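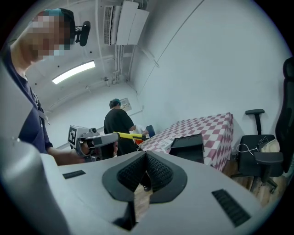 Vol. 2, p. 175

Campaign medals should be indexed under the man and the number together, and the printed roll should stop pretending that either one will do alone. I have argued this in letters to the Clendham society and will set it out once more at length.

A service number was issued by a clerk, copied by a second clerk, and typed by a third. Each copy was a chance to turn a 3 into an 8 or drop a digit. A surname went through the same hands. When the two disagree between the medal card and the published award, most compilers pick the version that looks tidier and print it without remark. The reader then has one form of the entry and no way of knowing that another exists.

Dagmar Halás took the opposite course in her roll of the Drerthorpe transport companies. Every variant is printed, with its source, on the line where it belongs. The book runs to 3,000 entries and is tiring to use. It is also the only roll on my shelf that I can cite without going back to the cards. Her entry for Bednárik, a driver, gives two numbers and three spellings, and leaves the matter there. I think she was right to leave it. The evidence does not settle it, and a compiler's guess would by now have been copied into every sale catalog.

The usual objection is cost. Variants add pages, and a society printing 100 copies has to care about pages. I accept the point for narrative text. Half the regimental preface could go – nobody consults it – and the space would carry the variants with room to spare.

The other objection is that corrections can go in an errata slip. Slips fall out. The one for the Wisetti roll was issued in September, a year after the book, and I have yet to see a secondhand copy that still has it.

What I would ask of the next compiler is modest. Print the number as first published. Print the amended number beside it. Give the date of the amendment, and keep the original misspelling searchable in the index, with a cross-reference to the accepted form. Where no accepted form exists, say so in the entry itself and leave the footnotes for sources.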